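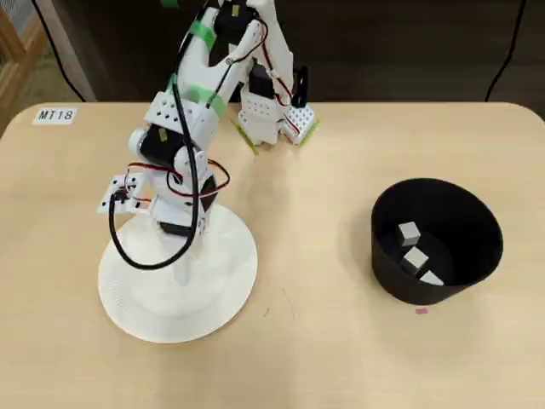
The Votorano table in light beige, rounded corner and all.

So I've had the Votorano for a fair few months now (it arrived in November, in a box that barely fit through the door) and I reckon I'm ready to have an opinion. Short version: I like it! The colour is what sold me, a pale beige that doesn't make the room feel gloomy, and the rounded corner has been very kind to my hip on the way past.

Putting it together took Demetrio and me 2 hours, one of them spent arguing over which way the legs went. The instructions are all drawings, and tiny ones at that.
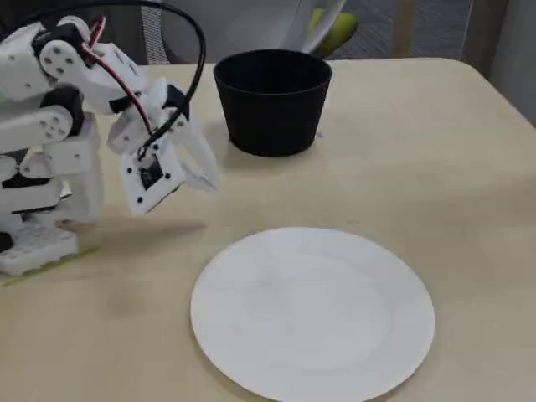
I paid $100 at Harb, plus delivery, and for that money I'm chuffed with the top. It's smooth, it wipes down with a damp cloth, and a black cup shows up on it nicely when I'm hunting for my coffee. My old Dravico was a dark thing and I lost everything on it.

Grumbles? It wobbles if you lean hard on one end, and I've had to tighten the bolts 3 times. I'd also have liked a drawer. Macarena has her eye on the bigger one in grey, so I'll report back if she caves.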